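# Let the Soup Sit

I have come around, after 56 winters of hurrying supper, to the idea that soup belongs to the next day. 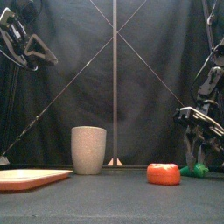
Emiliano Herrero tells me I'm wrong, and that a good broth is at its best the minute the beans give in – he'd sooner skip lunch than reheat it. Well, I love him dearly, but I've eaten at his table in December, and the bowl I took home in a jar and warmed up the next noon was the better one by a mile! The garlic had calmed down, the beans had gone creamy, and I ate it standing at the stove with the heel of the bread. I'd make a double pot and hide half.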